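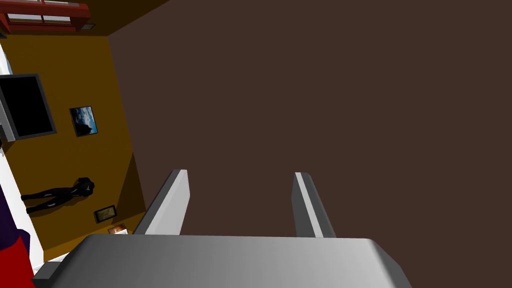
Calibrar la cámara de muñeca en Flasis

Este tutorial parte de un entorno con Flasis 3.6 instalado y el brazo ya cargado. Si falta el modelo de la pinza, conviene copiarlo antes desde el repositorio Zivwood.

1. Abrir camara_muneca.yaml y fijar la frecuencia en 25 Hz. Con valores mayores el planificador descarta mensajes.

2. Declarar la transformada entre la brida y la cámara. El giro se da en radianes - un error de signo no produce ningún aviso.

3. Lanzar el nodo en el puerto 3173 y pedir una imagen con la pinza abierta. 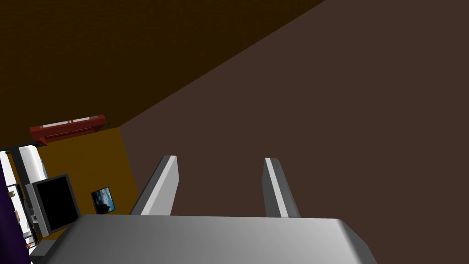

Vista de muñeca con la pinza abierta y sin objeto.

4. Generar la máscara de los dedos. Sin ella, el módulo de profundidad los trata como obstáculo y la planificación falla desde el inicio. 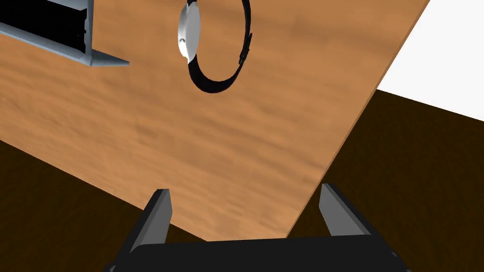 El segmentador trabaja con un umbral de área mínima, area_min, que por defecto vale 18 píxeles. Para ajustarlo sirve un objeto con hueco interior: la correa negra del reloj forma un anillo abierto sobre la madera, y el centroide de la máscara puede quedar fuera del material. En ese caso hay que activar agarre_borde.

5. Guardar el perfil y reiniciar el nodo.

Silvana Cavalcanti, 28 de agosto de 2022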